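Research engineer, simulated kitchens for robot learning
Darholm Lab, manipulation group

We're looking for someone to join us for 12 months, starting in August, to work on a question we've become a little obsessed with: how much does a simulated kitchen have to vary before a robot arm stops caring what kitchen it's in?

Our first answer surprised us. We trained one policy on 3,000 simulated runs in a single, carefully modeled kitchen. We trained a second on the same number of runs, but shuffled the walls, floors, cabinet finishes and lighting every time. The second policy did much better in kitchens neither had seen, even though plenty of its training rooms looked like nothing you'd want to cook in. Ugly and varied beat pretty and fixed, and we'd love to know why! 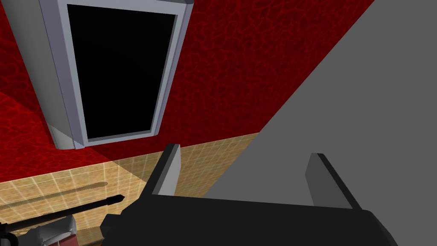
The next step is to find out which kinds of variation are doing the work. Is it surface texture? Wrist camera angle? The shape of the furniture? Our simulator, Stetus, can change each of these on its own, and we have a test set of 3,601 rooms ready to go. What we're missing is a person with the time and curiosity to run the comparisons properly and chase down the odd results (there are some very odd ones).

You'd be building scenes, training policies, watching a lot of failed grasps, and writing up what you find. You'd also get time on the real arms at our Clekden site, where we check whether the simulated numbers hold up.

You should be comfortable in Python and have trained a neural network that gave you trouble. Experience with a physics simulator is a big plus. A PhD is welcome but not needed – one of our best results came from a former game artist.

The group is 9 people. Hours are flexible, apart from a shared meeting at 10 a.m. when we look at new rollouts together.

To apply, send a resume and one page about an experiment that didn't go the way you expected. Code links are great if you have them, and messy code is fine.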